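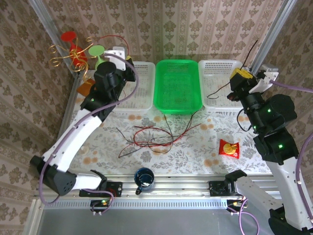
Three baskets at the back of the table.

Section 8: Setting Up a Listing in Vevow

Before you start, have the signed listing agreement, the seller's disclosure and the parcel number within reach. Vevow will save a half-finished draft, and the office already has plenty of those.

8.1 Create the listing record

1. Sign in and choose Listings, then New Draft.
2. Type the parcel number exactly as it appears on the tax bill, dashes included. Vevow looks up the lot size and year built from the county roll.
3. Check what it found. The county roll is a fine document, but it still thinks half of Wenano is orchard.
4. Pick the property type. A duplex is Multi-Unit, even if the seller has lived in both halves and considers it a house with two kitchens.
5. Press Save Draft.

Note: The parcel number locks once the draft is saved. To change it you have to delete the draft and begin again, so read it back once.

8.2 Price and dates

1. Enter the list price in whole dollars. Leave out the comma and the dollar sign; Vevow adds both and takes offense at duplicates.
2. Enter the expiration date from the agreement. Day 91 and later requires a broker override, which you request with the button marked Extend Term.
3. Set the showing start date. If the seller is still painting, choose Coming Soon and give the painters more time than they asked for.

Caution: Changing the price after the listing is live sends an alert to every buyer who saved it. Correcting a typo sends a second one. Buyers read both, and they form opinions.

8.3 Remarks

The public remarks box holds ten lines of text. Most rooms can be covered in less.

1. Start with what a buyer can't get from the data fields: the light in the morning, the new roof, the walk to the Stuvton ferry.
2. Leave out bedroom and bath counts. They are printed directly overhead.
3. Put lockbox codes, alarm codes and the name of the dog in Private Remarks. Look at which box you are typing in, then look again.
4. Run the Fair Housing check. It flags phrases that describe the buyer you have in mind when you should be describing the property. Rewrite anything it marks in red. Yellow is a suggestion, and you will usually wish you had taken it.

Note: "Cozy" is permitted. Everyone knows what it means.

8.4 Connect the Xiong lockbox

1. Stand within 10 feet of the lockbox with Bluetooth turned on.
2. In the draft, open Access and choose Pair Device.
3. Hold the lockbox button until the light blinks green 2 times. One blink means it heard you. It has made no promises.
4. Enter the serial number from the back plate and press Confirm.
5. Open and close the shackle once before you drive away.

Caution: Put the key in the lockbox before you close it. The support desk can reset a code from anywhere in the state but can't do anything for a key in your coat.

8.5 Publish

1. Choose Review. Missing fields appear in a list on the left.
2. Fill them in. Typing "TBD" in Annual Taxes does not count.
3. Press Publish. The listing goes to the shared system at the top of the next hour.

If the status still reads Pending Review the following morning, open the draft and look for an unsigned disclosure page. It is usually the last one, behind the page about wells.

Section last revised Thursday, January 22, 2026. For open house scheduling, go to Section 9.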